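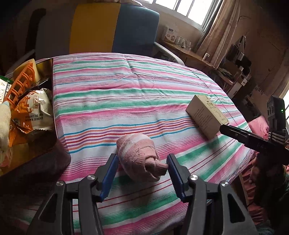 How many times should one object be repeated before the set is changed?

Eight repetitions per object, after which the object leaves the table for the remainder of the session. Earlier sessions under the Ziko protocol allowed open-ended repetition, and the later recordings of any one object were nearly identical to each other.

Notebook, household collection, November
Entered by Polyxeni Politis. Read and initialed by Shu-fen Hsueh.

Purpose of the session

To extend the Uvden set with two-handed tidying on a soft, patterned surface. The total before this session stood at 1,638 accepted recordings, nearly all of them made on plain tabletops at the Fodutthorpe rooms. The striped cloth was kept for the entire session. It was not to be smoothed between recordings, and wrinkles were left as they fell.

Procedure followed

Each operator holds one gripper in each hand. A recording begins with both jaws open and clear of all objects, and ends when both have been withdrawn. Soft items (the rolled sock, the small pink shoe) are to be taken across their widest part. The carton is to be taken by its long sides, with the fingers square to the faces.

Hsueh asks that the approach be slow over the last part of the travel. Recordings in which the fingers push the object before closing are kept, but are labeled "contact before grasp" and stored apart.

The label for the carton is "small box, printed, cream." Operators had been entering "medicine box" and "gift box" for the same item. Both terms are withdrawn. The title on the top face, 热风膏, may go in the remarks field together with the 50ml marking, but not in the label.

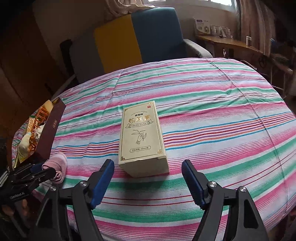
Matters to settle

1. The storage box at the side of the table should be recorded as background unless an item is placed in it or taken from it. Politis to amend the label sheet.

2. The Dimitriou script still rejects any recording shorter than 500 frames. Several good sock grasps fall under that limit. Hsueh to review the threshold before the next upload.

3. Left and right grippers were entered in the wrong order on 2 recordings. Corrected by hand, original entries retained.

4. Next session: same cloth, same objects, afternoon light. Start at 2 p.m.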